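Mug (drinkware)

A mug is a cylindrical cup with a handle, used mainly for hot drinks such as coffee, tea and cocoa. It is larger and thicker than a teacup and is normally used without a saucer. 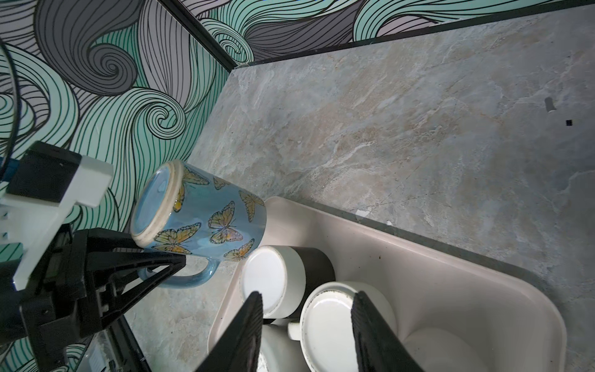
Foot and glaze

Most ceramic mugs stand on a foot ring, a low raised circle on the underside. The ring is usually left unglazed, because glaze melts in the kiln and would stick the mug to the shelf. On a colored mug it often shows as a cream or white band around a recessed, glazed center. The unglazed clay is rougher than the rest of the mug and can scratch a polished table.

Decoration

Mugs may be dipped in a single glaze, speckled, or printed. Printed designs such as flowers, birds and butterflies are commonly applied as decals and fired again at a lower temperature, near 700 °C. The Gadden pottery at Prototton listed 1,801 mug patterns before it closed, most of them decals. Its successor, Meton, makes 80 – all on the same straight-sided body.

Washing and draining

Mugs washed by hand are generally left upside down so that water runs out of the bowl. A rack lets air in under the rim. In a plastic basin the rims sit on a flat floor and drying takes longer. Water also collects in the recess inside the foot ring, and is wiped off with a cloth before the mug is put away.

See also

Teacup
Dish drainer
Kouris ware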